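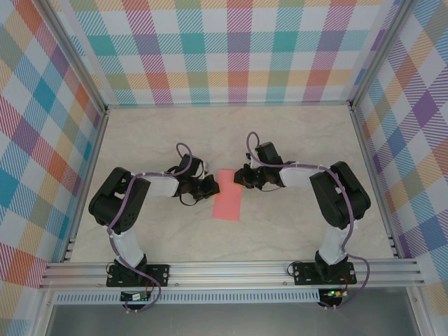 Setting Up a Petition Drive in Koval

Home Guides Petitions Phone Banks Downloads Contact

Filed under: Ballot and Council Petitions

Updated July, by the Lisik documentation team

Read this section before you collect the first signature. Koval can import sheets that were filled out earlier, but it cannot add a petition number to a sheet that was printed without one.

You need a campaign account with Owner or Manager rights, the final petition text as approved by the clerk, and a current voter file from the city or county. The screens in this section use the sample campaign for Clarnen, where a council petition needs 3000 valid signatures.

Creating the petition

1. Sign in and open Petitions > New.

2. Choose the petition type. The choices are Ballot Measure, Council Agenda Request, Recall and Candidate Nomination. The type sets the default sheet layout and cannot be changed after step 8.

3. Enter the title exactly as the clerk approved it, including punctuation. Put your working name for the drive in the Short Name field. Signers never see the Short Name.

4. Paste the full petition text into the Text box. Formatting from a word processor is removed. Check paragraph breaks and any section numbers by hand.

5. Under Threshold, enter the number of valid signatures required. For Clarnen this is 3000. Do not add a cushion here. There is a separate field for that, called Collection Goal.

6. Enter the opening and closing times for collection. Koval uses the time zone of the office where the petition will be filed. If your clerk's office closes at 4:30 p.m., enter 4:30 p.m. and not midnight.

7. Choose who may sign. "Registered voters in district" is the usual setting. If your city lets any adult resident sign, choose "Residents" and skip the voter file steps below.

8. Click Lock and Number. Koval assigns the petition number and prints it in the footer of every sheet from now on.

CAUTION: Lock and Number is permanent. If the text contains an error after locking, you must close the petition and start a new one. Signatures on the old sheets do not carry over.

Loading the voter file

9. Open Data > Voter File and click Upload. Koval accepts comma-separated and tab-separated files.

10. Match the columns. Last name, first name, street address and registration date are required. Middle name and year of birth are optional but cut down on false duplicates.

11. Select the district filter. If the file covers the whole county and you skip this step, signers from outside the district will be marked valid.

12. Wait for the green check mark. Large files can take a while. You can close the window and come back.

Note: Replace the file whenever the county publishes a new one. Sheets already checked keep their old results until you click Recheck All.

Printing and assigning sheets

13. Open Sheets > Print. Choose letter or legal paper. Some clerks accept only one size, so ask first.

14. Print the petition text on the back of each sheet if your rules require signers to see it. Set this under Sheets > Layout > Reverse Side. Do not staple the text to the front.

15. Assign each stack to a circulator under Sheets > Assign. Enter the first and last sheet numbers. A circulator with an unsigned affidavit shows a yellow flag, and sheets from that person are held until the flag is cleared.

If you use Nestetel for phone banking, you can send the list of supporters who asked for a visit directly to your circulators. Turn this on under Connections > Nestetel. Only names and addresses are sent. Call notes stay in Nestetel.

Entering and checking signatures

16. Scan the returned sheets or type the lines in by hand. Scanned lines that cannot be read go to the Review queue.

17. Open Check > Run. Each line is marked Valid, Rejected or Review.

18. Look at the totals. In the Clarnen sample, the first check gives 1608 valid lines. The last one gives 2694 valid and 379 rejected, which is still below the threshold.

19. Click the Rejected total to see the reasons. Common ones are Not Registered, Wrong District, Duplicate and Missing Date.

CAUTION: Never correct a signer's address or date on the paper sheet. In many places this voids the line, and in some it voids the whole sheet. Corrections made on the Review screen change only your own records.

20. When valid lines pass the Collection Goal, open File > Clerk Packet. Koval sorts the sheets by number and prints a cover page, the circulator affidavits and a receipt for the clerk to stamp.

Keep a scanned copy of every page, including blank and spoiled sheets. For withdrawing a signature at the signer's request, see the next section, Withdrawals and Challenges.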